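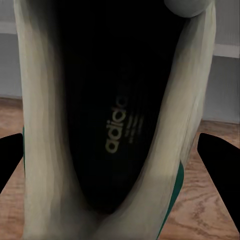 Impi Valtonen thinks the wrist view is too tight for comparing fingers, and wants the camera moved back before anyone trusts the numbers. Noted. I'm leaving the mount alone for this batch so the two finger sets stay comparable, and will repeat with it set back afterwards.

November, sim bench, Mornelero build 8

- Object: Adidas shoe, cream upper, green stripes, approached from straight above
- Fingers: black tapered pair (Aaltonen) against the Woketeck flat pads
- Episodes: 570 in total, same seeds for both sets
- Controller: Stovholm default, gains untouched

Tapered set failed 183 times, nearly all on closing. The fingers bracket the shoe properly, then the upper gives and the tips ride up towards the opening. Flat pads not finished, the run stopped overnight on a full disk. Restarted 07:40.

Dark opening is a problem for the depth estimate. Insole is mostly black and the far end fades out, so the estimator puts the floor of the shoe anywhere it likes. The lettering gives it something to hold on to, the rest doesn't.

To do: raise fill light, check contact stiffness on the upper (still 2, looks low), rerun Impi's way.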